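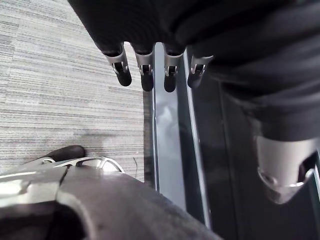 Willbridge RC-22 Record Cleaner

I put off selling a record cleaning machine for years. My own system was a carbon brush, a bottle of fluid and a bath towel, and if a used LP still crackled after that I blamed the previous owner. Then Bello Uzor left a Willbridge on the shop counter in December and told me to run the worst thing I had through it. I picked a private-press folk album that sounded like bacon frying – I'd bought it twice and both copies were bad. After two passes I could hear the guy breathing between verses. I ordered a stack of machines that same afternoon.

So that's what this page is for. The RC-22 is a vacuum cleaner for vinyl, in the simplest sense. You clamp the record down, wet it, spread the fluid with the brush while the platter turns, then swing the suction arm over and let it pull everything off. One side takes me a couple of minutes, including the part where I stop to read the label and forget what I was doing.

It's built in small runs at the Willbridge workshop in Bralley, and it does look a little homemade (I like that, you may not). The lid is plain, the switches are big, and every part that wears out can be replaced with a screwdriver. The suction arm takes felt strips that last me 500 sides or so before they go flat. You get 5 spare strips in the box, so you're covered for a good long while.

It is loud. Please believe me about this. Vacuum machines are all loud, and this one is a bit quieter than the old Zundesell I used to borrow, but you won't be listening to music in the same room while it runs. I do mine in batches on slow mornings, with the door shut.
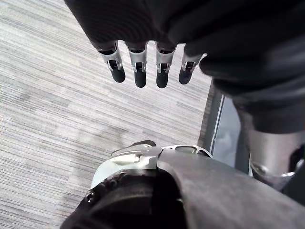

Adebayo Akinola wrote in to say the noise bothered him less than the drain tube, which he found short if the machine sits far back on a shelf. Fair point! I've started adding a longer tube to every order, no charge, so just let me know if you don't want it.

A few things people ask me. Yes, it does 7-inch singles, but you need the small arm, sold separately. Yes, it does 10-inch records with that same small arm. Please don't use it dry, and please keep the regular fluid away from shellac 78s, as the alcohol in it will ruin them. I stock an alcohol-free one called Aquino that I'm happy with, and it's what I use on everything now, vinyl too. One bottle goes a long way if you don't flood the grooves like I did in my first week.

Will it fix a scratch? No. Groove wear? No again, sorry. A record that was played to death on a bad needle will come out as a very clean record that was played to death on a bad needle. But for fingerprints, smoke film, mold and that gray paste that lives in the grooves of anything from a basement, I haven't found a better way at this price.

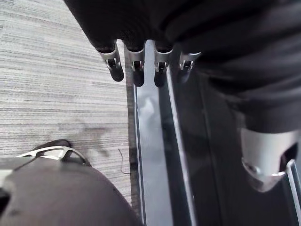

Robotic hand above a dark reflective panel

What's in the box: the machine, the 12-inch arm, a clamp, the goat hair brush, the spare strips, a small bottle of fluid and a printed manual. The manual was rewritten by Stefaniia Nazarenko and it's a pleasure to read, especially the page on static.

Price is $561 with shipping inside the US. The small arm is $22. If you're nearby, bring in a dirty record and I'll clean it while you wait, and you can decide after that.

Stock updated 2/22/26. Black lids are in, walnut lids are on back order.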